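Galerie : paniers, planches et légumes pour jouer

Cette page rassemble les coins « marché » et « cuisine » que nous avons montés pour la ludothèque, du premier essai sur une table pliante jusqu'à l'installation dans la salle du fond. Le catalogue général compte 2 359 articles, dont 85 pour la seule dînette. Les photos sont classées par sujet et non par ordre de prise de vue. Sauf mention contraire, elles sont de Koen Prins. Les textes sont de Slamet Gunawan.

Dernière mise à jour de la page : 17/09/2021

Paniers et corbeilles

Nous avons gardé trois modèles de panier. Le premier est ovale et tressé, à deux anses, assez bas pour qu'un enfant de trois ans voie ce qu'il y a dedans. Le deuxième, rond et plus profond, sert surtout aux fruits. Le troisième est un cageot de chez Mulder, raboté puis poncé à la main parce que les bords accrochaient les manches.

Le panier ovale est celui qui sort le plus. On le pose souvent sur une planche à découper, qui fait office d'étal quand on joue à la marchande et de plan de travail quand on passe à la soupe. 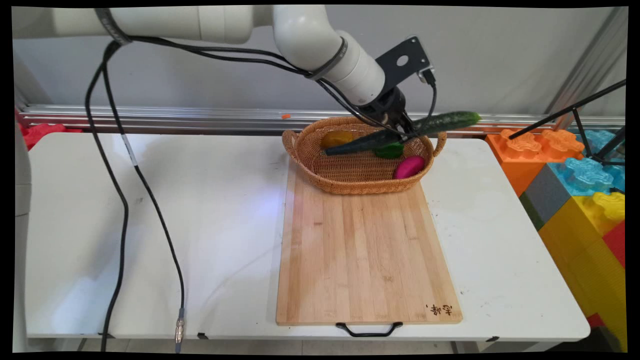
Concombre et légumes factices, panier ovale tressé sur planche en bambou.

La planche en bambou est rangée avec la dînette, à la verticale, contre le côté de l'armoire. Elle se nettoie avec un chiffon à peine humide. Ne pas la laisser tremper et ne pas la mettre au lave-vaisselle, même sur un programme court. Une planche Tirka a été perdue de cette façon en décembre.

Pour les paniers tressés, un coup de brosse à poils souples suffit. Si un brin se soulève, le couper au ras avec des ciseaux et signaler le panier au comptoir. Les anses se vérifient à chaque retour, en tirant dessus d'un coup sec.

Légumes et fruits

Les lots sont composés de pièces de plusieurs séries. Nous ne cherchons pas à respecter les proportions : une tomate Briltton est presque aussi grosse qu'un chou Honero, et cela ne gêne pas les enfants. En revanche, nous évitons de mélanger les pièces à couper (deux moitiés réunies par une bande auto-agrippante) avec les pièces entières. Les petits s'acharnent sur les secondes et finissent par les abîmer.

Chaque lot « potager » contient 22 pièces. La liste est collée au dos du couvercle de la boîte. Les pièces manquantes se notent sur la fiche de retour, sans frais pour la première. Au-delà, le lot est retiré du prêt jusqu'à ce qu'il soit complet.

Les couleurs servent de repère pour le tri. Verts d'un côté, jaunes et orangés de l'autre, le reste dans le petit sac en toile. Les plus grands aiment faire ce classement eux-mêmes avant de refermer la boîte, et il vaut mieux leur laisser le temps.

Tables et rangement

Une table pliante blanche convient bien pour une séance. Elle se lave vite et les couleurs des légumes ressortent dessus. Prévoir de la place d'un côté pour les paniers et de l'autre pour la balance et la caisse. Pour les moins de quatre ans, nous préférons étaler une nappe au sol.

Les boîtes de dînette vont sur les deux étagères du bas, les plus lourdes en dessous. Les paniers s'empilent par taille, sans rien à l'intérieur. On peut poser un torchon entre deux paniers pour éviter que les anses ne se coincent.

Emprunter un lot

Le prêt dure trois semaines, renouvelable une fois si personne n'attend. Nous avons enregistré plus de 1 730 prêts depuis l'ouverture du rayon et les lots « potager » partent vite avant les vacances : mieux vaut réserver. Le panier et la planche sont compris dans le lot, la table non.

Les familles qui souhaitent donner de la dînette peuvent la déposer au comptoir. Nous prenons le plastique rigide et le tissu lavable. Les pièces en bois peint sont acceptées si la peinture ne s'écaille pas. Merci de retirer les étiquettes de prix et de fermer les petits sachets.

Pour réutiliser une photo de cette page dans un bulletin d'école ou d'association, s'adresser à Koen Prins en précisant la rubrique et la légende.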